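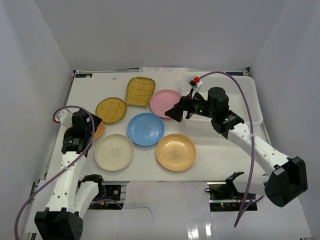

Plates and Woven Trays

Gallery by Eimear Mac Giolla

This gallery goes with the tableware pages of the Tallon catalog. The two sets are lent out together, and most people who ask about one end up asking about the other. I have kept the notes to color, shape and print. Prices and loan terms are on the main list under item 1031 for the plates and item 1092 for the trays.

The plates

The plates came to us from Furari in March, as a mixed set. They are sold in pastel colors with no two in the set alike, and Furari does not let you pick the colors. Ours has a pink, a light blue, a cream and one in a warm shade that is hard to name. I have it down as peach in one part of the catalog and yellow in another, and I have stopped correcting it. Go by the picture, and if the color matters for your table, come in and look at the plate in daylight.

They are everyday plates for snacks, fruit, sandwiches and small cakes. We do not lend them for hot food straight from the pan. We do not put them in the microwave either. The sheet that came with them did not say whether you could, and I would sooner leave it alone.

Each loan goes out in a plain box with a paper napkin between the plates. Please put the napkins back in when you return them. Any paper napkin will do. The prints have held up so far and I would like to keep it that way.

The trays

The woven trays are from Wumoline. We have round ones and rectangular ones with rounded corners, in yellow and yellow-orange. Green turns up on some of the borders, and those are the ones people tend to want. The rectangular tray goes out most often. It takes a row of rolls or a folded cloth with the tea things on top, and it sits better on a narrow table than a round one does.

Trays are for dry food only, or for food that is wrapped or on a plate. Bread, crackers, whole fruit and wrapped candy are all fine. Cut fruit is not. If you want to serve anything juicy, put a plate on the tray first. The pink plate on the yellow rectangular tray was used this way at the Fahy lunch and I had more than one request for the same pairing afterward.

To clean a tray, shake it out, brush along the weave with a dry brush, and wipe it with a cloth that has been wrung out well. Stand it on its edge to dry. Do not soak it and do not dry it on a radiator. One of our older trays was dried that way and has never sat level since. It is still in the cupboard and can be borrowed for holding mail or keys, but it is not on the food list.

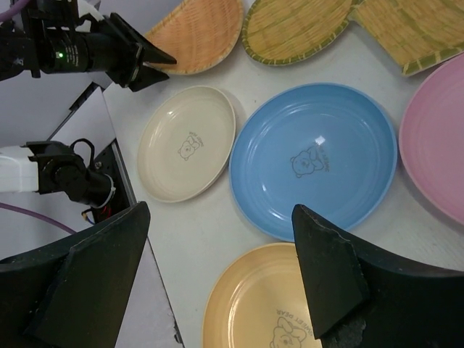

Page 46

Light blue in the middle, with the bear drawing on the floor of the plate. The rim is raised and has fine ridges near the edge, so a cookie or a few grapes will stay put when the plate is passed.

The words SWEET BEAR are on the pale yellow plate at the bottom. They are small and in capitals. The bears are line drawings, nothing colored in, and the lettering beside them is small too.

The woven trays are along the top, and the green on the borders shows well next to the yellow. The orange-tan one at the left has a darker band at the edge.

Using them together

People ask which plate goes with which tray. There is no set answer, but these are the pairings I have written down from past loans.

Light blue with a yellow tray. This is the strongest contrast and the one to choose if the table is plain white. Put the bread on the tray and the butter and cheese on the plate.

Cream with the orange-tan tray. Quieter, and good for a morning table with tea. Shortbread nearly disappears on the cream plate, so use something darker if you want the food to stand out.

Pink with a green-bordered tray. Popular for birthdays. The borders come up brighter beside the pink than they do on their own. For a child's party I would add the warm-colored plate and leave the blue in the box.

If you are using the whole lot, lay out the trays first along the back of the table and fill in with plates toward the front. The trays take more room than you expect, and it is easier to move a plate.

White tables suit both sets. On a dark cloth the plates look fine but the tray borders tend to get lost. On a patterned cloth I would use the plates alone.

Borrowing and returning

Loans run from noon to noon. There is a deposit of 100 for the plates and trays together, and it comes back to you in full when everything has been checked in. You can borrow the plates without the trays, or the trays without the plates, for half of that. We do not split either set.

Wash the plates by hand in warm water with a soft cloth. No scouring pads. A scratch across one of the bears cannot be fixed, and Furari does not sell single plates, so a damaged one means a gap in the set. If you do scratch one, say so when you bring it back. It goes in the notes and that is normally the end of it.

Trays should come back brushed and fully dry. If yours is still damp, keep it another day and let me know. There is no charge for that.

Please do not stack plates on top of trays in the box. The weave marks easily under weight, and the trays have their own flat bag with the item number on the tag.

Corrections

An earlier version of this page listed the rectangular tray under the plates. It is now under item 1092 with the other trays. The same version called all the trays yellow, and a borrower who wanted matching ones was rightly put out when hers came with an orange one among them.

The Wumoline serving cloths that used to be on this page have moved to the linens gallery.

Questions about either set can be left for Eimear at the Tallon desk. Give the item number and the color of the piece you are asking about.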